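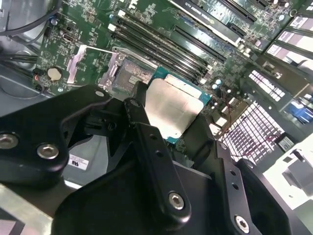 Chip in the gripper, socket open. Longish thread on "just show it once."

1/ Every vendor deck I've read since June has the same slide. A person moves the robot through a job, the robot learns the job, the person goes home. I spent a while at the Pundton bench doing the showing myself, and I'd like to see that slide retired.

2/ The job was computer work. Put a processor over its socket, get it seated, go on to memory. A decent repair tech does it while talking about lunch. By remote control it took me most of a morning to get one run I'd want anybody to copy.

3/ Remote control sounds easy because you already know how to do the thing with your fingers. You don't get your fingers. You get a handle, a bit of lag and a view that never seems to be from the side you need.

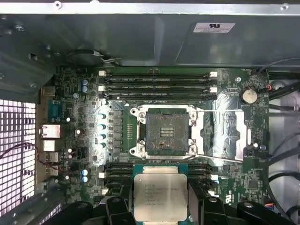 4/ My problem with "one demonstration" is that it skips what the demonstration has to contain. Where do you stop and look? How slow is slow enough? With a Xeon held by its sides and the load levers on the socket unlatched, I know what I'm checking for before I go any lower. The recording gets my motion. It doesn't get my reason for waiting, and I've seen learned policies copy the wait in the wrong spot.

5/ Chibuzor Bako told me to stop waiting, then. Fine, I tried that. My runs got smoother and I threw more of them out.

6/ We saved 379 runs in the Aliyu set. Onyekachi Isah went back through them and flagged every one where the operator made a correction near the socket. Her view is that those are the useful ones – the clean runs teach it nothing about being slightly off. I half agree. I'd agree more if we had a test that wasn't on the same bench.
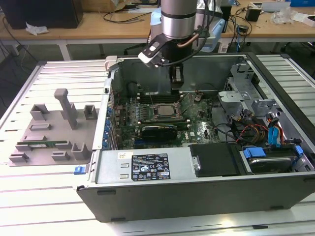 7/ Same bench, same fixtures, same operators. That's my complaint about the Gadthorpe results too. Move the case a little, swap in a different board, then give me the number again. I've asked 3 times.

8/ Guiding the arm by hand is nicer, for what it's worth. You feel the weight and you stop oversteering. You also lean on it without noticing, and then the recorded forces are partly you.

9/ Ungate says it'll take around 2000 runs before their version handles chips and memory together. At least that's a number somebody can be held to. I'd still want to know how many operators, and how many runs got tossed.

10/ So no, I'm not against teaching robots this way. I'm going back for another round. I just want "learned from demonstration" to come with the count of demonstrations, printed the same size as the headline.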